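Review: Penthorpe passive ear defenders for children, with notes on the Fanness band

The Penthorpe is a passive ear defender sold for children from preschool age to about the end of elementary school. It has no electronics, no battery and no audio input. Two padded cups sit over the ears and a sprung band holds them there. I bought two pairs at full price and used them for one school year with two children, both autistic, both sensitive to sudden sound. One is six, the other is ten. The ten-year-old also has some trouble with pressure on the scalp, and that shaped most of what follows.

I am reviewing it as a piece of equipment. Whether a particular child should wear hearing protection, and for how long in a day, is a question for the audiologist or occupational therapist who knows the child. Ours set limits before we started and we kept to them.

## Build

One pair weighs 213 grams on my kitchen scale. The previous pair in this house, a Nillby, was lighter and felt it, and the six-year-old did complain of a tired neck during the first week with the Penthorpe. The complaint stopped. I don't know if the neck got used to it or the child did.

The cups are hard plastic with a matte finish that shows scratches. The cushions are foam under a smooth, wipeable skin and they pull off without tools. Replacement cushions are sold in pairs, and I'd order one set with the headset, as the skin on ours began to split along the inner seam by January.

The band adjusts on two steel sliders with 14 stops on each side. There are no numbers printed on the stops. If two children share a pair, or if the sliders get bumped in a backpack, you have to find the setting again by feel. I put a line of nail polish at the right stop on each slider and it has held up.

## Clamping force

This is the main design choice in any passive ear defender. More clamp gives a better seal and a worse headache. The Penthorpe is on the firm side when new. I stretched both pairs over a stack of hardcover books for two nights, a common trick, and the clamp eased enough for the ten-year-old to accept them. Don't leave them on the books for longer than that. A band that has been overstretched will leak at the jaw, and there is no way to tighten it again.

Glasses are a problem. The arms lift the cushion and open a gap behind the ear. The six-year-old wears thin wire frames and the gap is small but real. With thick plastic frames I would expect it to be worse, and would try the headset in person before paying for it.

Hair matters as well. A high ponytail pushes the band forward and tips the cups. A low one is fine.

## How much sound they take out

I don't own calibrated equipment and won't quote attenuation figures of my own. What I can report is use. The vacuum cleaner in the same room became tolerable to both children. Hand dryers in public restrooms went from a reason to leave to a reason to hurry. The school fire drill was still bad, but neither child ran.

Low sounds get through. Bass from a parade float, truck engines and the rumble of a gym full of feet on bleachers are all reduced less than a whistle or a shout. This is normal for the type and the leaflet says so in plain terms, to the maker's credit.
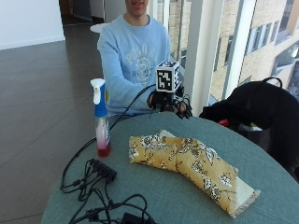
**Odette Bailly**

Speech gets through better than I expected. At a normal speaking distance both children could follow a short instruction, provided it was given face to face. From behind, or across a classroom, they missed it. Tell the teacher this in advance – a child who doesn't answer will otherwise be taken for one who won't.

## Daily handling

The cups fold inward and the whole thing fits in a lunch bag, though only a large one. No case is supplied. The folding joint is stiff and the six-year-old can't open it alone, so at school an adult has to be asked, and asking is the step that fails when a child is already overloaded. We now send them unfolded, clipped to the backpack strap by a short loop of webbing.

Cleaning is easy enough. Damp cloth, mild soap, air dry with the cushions off. Alcohol wipes made the cushion skin tacky on one pair and I stopped using them. Hot days are unpleasant: the cushions don't breathe, and after half an hour outdoors there is sweat under them. Cotton covers help with comfort and hurt the seal.

Noise from the headset itself is low but not absent. If the band is tapped, the tap travels into the cups, and chewing sounds louder to the wearer. The ten-year-old takes them off to eat, which rather defeats the purpose in a cafeteria. We have not solved this. A table by the door, away from the tray return, has done more for lunch than the headset has.

## Compared with the Fanness

The Fanness takes a different approach. It is a soft fabric headband with flat pads sewn in over the ears. It is much more comfortable, it can be slept in, and it stays put under a bike helmet that is a little loose to begin with (I wouldn't do this, and the Fanness label says not to). It takes the edge off and little more. For a child who dislikes general background noise it may be enough. For one who is frightened by sudden loud sound it isn't, in our experience.

It does have one clear advantage. It looks like a headband. The ten-year-old has started to care about that, and wears the Fanness to the library and the Penthorpe to assemblies.

I also tried a Picard in the store. The cups were too deep for a small head and the lower edge rested on the collar, so every turn of the head shifted the seal. I did not buy it and can't comment on long use.

## Getting a child to wear them

The leaflet has nothing useful on this. We left the headset on the living room floor for several days without comment, then wore it ourselves while running the blender. The six-year-old picked it up on the third day. The ten-year-old wanted to know the weight, the material of the spring and whether it could be taken apart, and wore it after those questions were answered.

Both children decide when it goes on and when it comes off, within the daily limit. Putting it on a child who has not agreed went badly the one time I tried, in a parking lot, with a marching band warming up.

## Durability and support

After one school year both pairs still work. Faults so far:

- one split cushion, replaced
- one slider that now slips a stop if pulled hard
- a cracked hinge cover, cosmetic, taped

I wrote to Penthorpe about the slider. The reply took nine days and offered a replacement band at no charge if I mailed back the old one first. That would have left a child without a headset for the gap, so I kept the slipping one. A company selling to this group of buyers ought to ship the part before asking for the return.

## Verdict

Recommended for children who react to sudden or high-pitched noise and who can stand firm pressure on the head. Not recommended with thick-framed glasses, or as the only answer to a loud cafeteria. Buy the spare cushions, mark the sliders, and check the seal at the jaw every month or so by running a finger along the lower edge of the cushion while the child is wearing it. If the finger slides under without lifting anything, the band needs replacing.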